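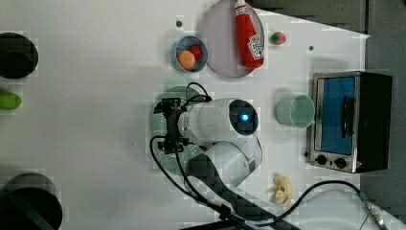 Light blue, pale green and a spot of orange.

Colour comes back to the cupboard

By Shireen Mahlangu
16 Feb 2023

For years my kitchen was white. White plates, white mugs, white bowls stacked so neatly that you could have photographed them for a mortgage leaflet. Then in November I went to a house clearance in Prollstead, came home with a box of mismatched crockery (yellow, sea green, a brown so deep it was nearly purple) and haven't bought a white plate since.

I'm clearly having this fling in good company. Secondhand shops that once hid the coloured stuff on the bottom shelf now put it in the window, and at Trimier, the little tableware shop behind Prollstead station, they can't keep the odd saucers in stock. Sets sit there for weeks. The single green one goes before lunch!

What I love most is how differently food behaves on it. Scrambled egg looks washed out on cream but gorgeous on navy. Tomatoes want blue, any blue. Porridge, poor thing, needs all the help it can get, and a mustard bowl does wonders for it. Orange food in a dark blue bowl is the pairing I come back to again and again, whether it's carrot soup, a clementine or a heap of sweet potato mash with too much butter.

Grey is the one that surprised me. I'd written it off as an office colour, but a plain grey dish is the best friend red ever had, and beetroot salad on grey slate-coloured stoneware is the prettiest thing I made all winter.
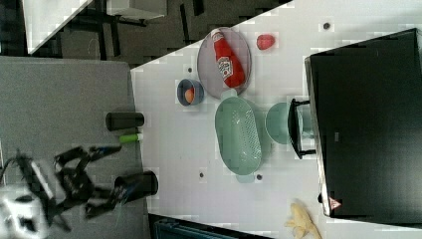 Where to begin

Start small, with bowls. They cost less than plates, they get used at every meal, and if you've made a mistake you can keep your keys in it. I paid £5 for my first pair and £10 for a serving dish with a chip on the foot, which faces the wall and bothers no one.

Look for glazes with names written on the base, too. Mine include one marked Poker, a dark smoky red, and a soft minty one called simply Min – I like to think the painter ran out of room. There's a whole world of people who collect by glaze name, and they're delightful company. One woman I met at Trimier's counter had 16 egg cups in her bag, each wrapped in a sock.

Don't match, but do repeat. If a green turns up on a plate, let it turn up again in a jug or a napkin, and the table will hang together by itself. Pale greens are easiest to repeat. They go with old wood and new paint, they flatter lettuce, and they're everywhere at the moment, from enamel mugs to the humblest draining things by the sink.

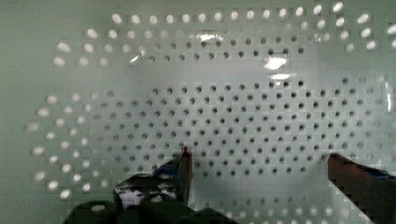

Pale green again, with its holes in staggered rows.

As for the white set, I've kept four plates for toast. The rest went to my sister, who has already asked where she might find a yellow one.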